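Auberginen lagern und vorbereiten: Häufige Fragen

März — von der Redaktion Zirnamley
Lesezeit: 3 Minuten

Zur Aubergine erreichen uns jedes Frühjahr ähnliche Fragen. Die Antworten gelten für die gewöhnliche dunkelviolette Sorte, wie sie auch in der Gemüsekiste von Harju liegt.

Woran erkenne ich eine frische Aubergine?
Die Schale ist glatt und glänzt, der Stielansatz ist hell bis grün und nicht eingetrocknet. Auf leichten Druck gibt die Frucht etwas nach und geht wieder in ihre Form zurück. Bleibt eine Delle, sollte sie noch am selben Tag in die Pfanne.

Gehört sie in den Kühlschrank?
Besser nicht ins kalte Hauptfach. Auberginen vertragen Kälte schlecht und bekommen braune Stellen. Ein kühler Vorratsraum oder ein schattiger Platz in der Küche genügt. Dort hält sie sich in der Regel 4 Tage.

Darf sie neben anderem Gemüse liegen?
Neben den meisten Sorten ja. Von Tomaten und Äpfeln sollte man sie trennen, sie geben Reifegas ab. Wer wenig Platz hat, nimmt zwei Teller: einen für die Aubergine, einen für den Rest.
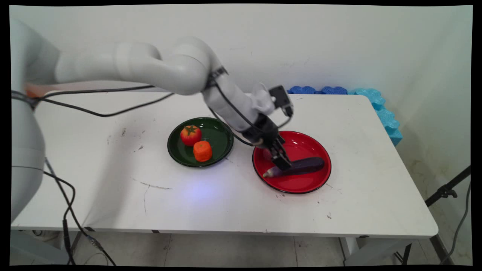
Die Aubergine auf dem roten Teller, anderes Gemüse auf dem dunkelgrünen.

Welcher Teller eignet sich zum Ablegen?
Jeder, auf dem die Frucht der Länge nach Platz hat. Ein erhöhter Rand ist praktisch, weil sie leicht rollt. Die Farbe spielt keine Rolle. Manche Haushalte legen Gewaschenes auf die eine Farbe und Ungewaschenes auf die andere — das erspart Rückfragen, wenn mehrere kochen.

Wann wird gewaschen?
Erst kurz vor dem Schneiden. Feuchte Schale wird beim Liegen schnell fleckig.

Muss die Aubergine geschält werden?
Nein. Die Schale wird beim Garen weich. Bei sehr großen Früchten kann sie zäh bleiben, dann hilft der Sparschäler. Der Stielansatz wird immer abgeschnitten.

Ist das Salzen noch nötig?
Gegen Bitterkeit kaum, heutige Sorten sind mild. Gesalzene Scheiben nehmen beim Braten aber weniger Öl auf. 18 Minuten ziehen lassen, abspülen, trocken tupfen.

Das Fruchtfleisch ist braun geworden. Kann ich es noch essen?
Leicht gebräunte Schnittflächen sind unbedenklich, etwas Zitronensaft verzögert das. Ist die ganze Frucht innen braun und matschig oder riecht sie säuerlich — bitte wegwerfen.

Kann man Auberginen einfrieren?
Roh nicht, sie werden schwammig. Gebraten oder im Ofen gegart geht es, portionsweise und gut verschlossen. Innerhalb von 3 Monaten verbrauchen.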